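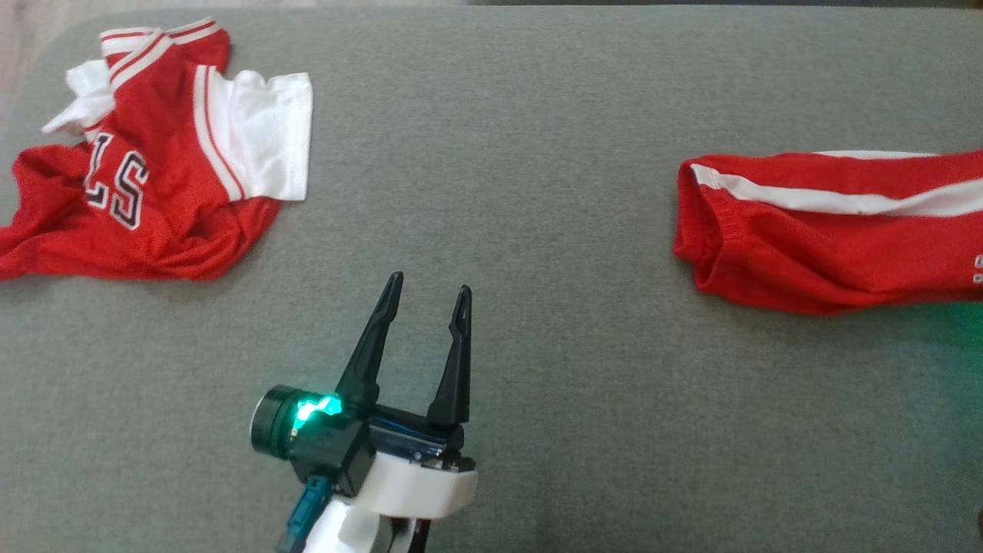 **How many demonstrations does it take before a cloth-folding policy stops being hopeless?**

For one garment type and one fold, plan on a few hundred good ones. Our shirt fold went from useless to usable somewhere between the first batch and demo 335, and most of that gain came from cleaning up the data.

That's the short version, copied up top by the asker. Full question and replies are below.

### Question

I'm training an imitation policy on sports clothes – jerseys and shorts, single arm, two-finger gripper, wrist and head views. The Remusier recipe gets me decent grasps on a flat jersey, but when the thing starts out crumpled the policy hovers, pinches at nothing and drifts off. I score a trial as a success if the sleeves end up inside the body outline. Flat starts are fine, crumpled starts got 11 out of 31. Do I just collect more, or is something wrong with my method?

### Reply 1 (accepted)

I went through pretty much this with Jivach last October, so here's what I'd try, in order.

Split your score by stage first. Log grasp, lift and place separately, because one success number hides everything. In my runs nearly all the crumpled failures were at the first grasp, and the fold itself was fine once the arm had hold of a decent edge.

Then watch your own demos back (boring, I know). I found I'd been grabbing whatever bit of hem was handy, sometimes a sleeve, sometimes a fold in the middle. The policy averaged all of that and went for a spot between them. I wrote myself one rule – nearest visible hem, always – and re-recorded the worst 17. Hovering mostly went away!

Also check how you crumple. If you always drop the jersey from the same height it lands in similar heaps and your test set is way too easy. I toss it, flip it, toss it again.

And mesh is its own headache. Depth on mine was full of holes wherever the fabric was perforated, so I ended up using color only.

### Reply 2

more data. worked for me

### Reply 3

Agree with the first reply except on depth – I kept it and just masked the bad pixels, and shorts got better because the waistband stands up a little. Might depend on your sensor.

One more thing: are you training jerseys and shorts together? Try a jersey-only run before you change anything else. The Horobets loader shuffles by episode length unless you turn that off, and my short episodes (shorts, ha) were getting sampled way more than the long ones. Took me until Tuesday to spot it.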